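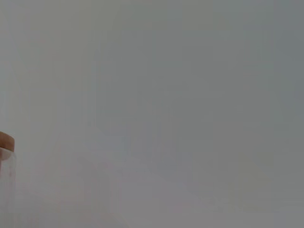
Which side of the lake for a family with small children and one grandmother?

Wenche Moen

Hello everybody. We are going to Stuvden in June, six persons in total: two adults, three children (the smallest is 2) and my mother, who walks well but does not like stairs or steep paths. We have booked a cottage near the old sawmill and now I try to make a plan for the days, so that we do not sit in the car all the time.

My problem is this. In the leaflet there are two lakes walks, one from the north car park and one from the south, and both are called "easy". I have learned that easy can mean many things. Can the south one be done with a pushchair? And is the Randik farm park worth a whole day, or is it finished in two hours? We also wonder about the boat. My mother would like it very much, but I can't find whether you must book before or if you can just come to the pier.

We have rain clothes for all, so the weather is not so important. Thank you in advance for any help.

Gaetano Pagano

South side, easy. Randik is good, kids love the goats. Boat just turn up.

Marites Talavera

I must disagree a little with the answer before mine, at least about the boat. We stayed in Stuvden last summer with my sister's family and we did "just turn up" at eleven in the morning. The boat was full, and so was the next one. The lady in the ticket hut told us that people staying in the village reserve the evening before, by telephone or at the hut until it closes. After that we did the same and had no trouble. The boat is small and there is one high step to get on board, but the crew gave a hand to everybody who wanted it, so I think your mother will manage. Sit at the back if she feels the cold, there is a roof.

For the walk, yes, take the south one. The first part is flat and wide, and my sister pushed a quite heavy pushchair there. After the second bridge the path becomes narrow with roots, and you will have to carry the pushchair or turn back. We turned back. There are benches by the first bridge and a small beach with stones where the children stayed for more than one hour throwing them in the water. The north walk I would leave for another year. It starts with a staircase of wood, and according to the sign there are 356 steps to the viewpoint. I did it alone one morning and my knees remember it.

Randik was for us half a day. The animals are fed at ten and again at three, so if you come for the morning feeding and eat your lunch there you have seen all. You may bring your own food, the tables are behind the hay barn. The café is fine but slow.

One thing you did not ask: the Plattner mill is open for visitors in the afternoons, and the ground floor has no stairs. They show how the flour was made and each child gets a little bag to take home. My nephew still has his, unopened.

Shaohua Hao

Agree with Marites about the second bridge. I would add that the south car park takes only coins, no cards, and the machine does not give change. The nearest shop for changing a note is in the village, so better to prepare it at home.

If you have a day with very much rain, there is a swimming hall in Lotix, half an hour by car. It has a warm shallow pool for the smallest ones, and a café with windows to the pool where your mother can sit. Check the opening hours before you drive. When we went, the shallow pool was closed until noon for a baby course, and we had to wait with two angry boys in the entrance.

I don't know if the cottages by the sawmill have changed, but in ours the hot water was enough for two showers and then you wait. Bath the children first.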